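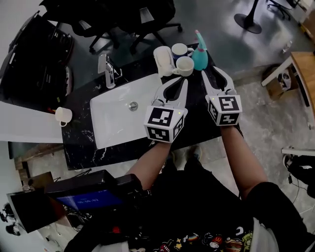
How often should I feed a sourdough starter that lives in the fridge?

Once a week is plenty for most starters. Take it out, keep a spoonful, stir in equal weights of flour and water, leave it on the counter until it has puffed up, then put it back. If you miss a week it will sulk a bit but come good after a couple of feeds.

Home Baking Help > Starters and Levain
Tagged: sourdough, rye, starter, cold kitchen

My starter rises but the bread doesn't. What am I missing?
Posted by crumbs_in_warkevley

Hi all! I moved up to Warkevley in January and brought my starter with me on the passenger seat, belted in. It's a wholemeal rye one I've had going for 6 months. It bubbles, it smells nice (a bit like green apples), and it gets to almost double in the jar. Then I make a loaf with it and I get a dense, gummy thing with one enormous cave under the crust.

I'm using Kasik bread flour because it's what the shop here stocks. My recipe makes a big batch of dough, 2,000 grams all up, which I split into 2 loaves. It says four hours on the counter for the first rise and then straight into the tins. It worked beautifully at my old place, and I haven't changed a thing except the flour and the house. The kitchen here is a fair bit colder than the last one, especially in the mornings.

Is it the flour? The water? I'm on tank water now, if that matters. I love doing this and I'd really like to have a decent loaf to take to my neighbours before they decide I can't bake.

3 replies

ryeandshine
Ooh, I know this loaf, I made it for an entire winter! Dense and gummy with a cave on top is nearly always dough that hasn't had long enough on its first rise. Four hours is fine in a warm kitchen. In a cold one you might need eight, or even ten, and the clock in the recipe has no idea what your kitchen is doing.

Try this. When you've mixed your dough, pinch off a bit and press it into a small straight-sided glass. Put a rubber band at the level of the dough and sit the glass next to the bowl. When the dough in the glass has come up by half or a bit more, the big bowl is ready too. I still do it every time, it's such a satisfying thing to watch.

A few other things worth a go, and you don't have to do them all at once:

Use warmer water in the mix. Comfortably warm on your wrist, no hotter.

Put the bowl in the oven with only the light on. Stick a note on the oven door. I once preheated mine with the bowl and a tea towel inside and we had takeaway that night.

Feed your starter in the evening and again in the morning for a day or two before you bake. Almost double is okay, but you want it properly doubled and domed on top when it goes into the dough. If it has already sunk in the middle, feed it again and wait.

Tank water is fine. Mine loves it.

Two kilos is also a lot of dough to be experimenting on! Halve it until you've got the hang of the new place, then go back up. And let the loaf cool right through before you cut it, because rye in the mix stays sticky for hours and will look gummy even when it's baked.

Please come back and tell us how it goes!

Aigner
Its the flour. Kasik is weak. Buy something else

millrace_baker
I'd be a bit kinder to the flour. I've used Kasik for years and get lovely open loaves out of it, though it does take less water than some others. If your dough feels slack and spreads as soon as you tip it out, hold back a couple of tablespoons next time and see if it handles better.

I agree with ryeandshine about the cold. The other thing I'd look at is the rise in the tins, which you didn't mention at all. Are you baking as soon as they're shaped? They need a second rest, until a floury finger leaves a dent that fills back in slowly. If it springs straight back, give it longer. In my kitchen in July that can be three hours, and I've had good results leaving the tins in the fridge overnight with a shower cap over each one and baking first thing. The flavour is much better that way too, tangy and a little bit malty. You'll be so pleased with it on toast!

I use a Mindex probe thermometer to check the middle of the loaf, but any cheap one does the job. I pull mine out at 96 degrees. Before I had one I was underbaking nearly everything with rye in it and blaming the starter.

crumbs_in_warkevley
Thank you both so much!! I was going straight from shaping to the oven, yes. The old recipe card has a splash of something over that line and I think I've been skipping a step since the move without noticing. Half batch is in the bowl now with its little glass beside it, and the rubber band is on.

This thread has been viewed 1,797 times.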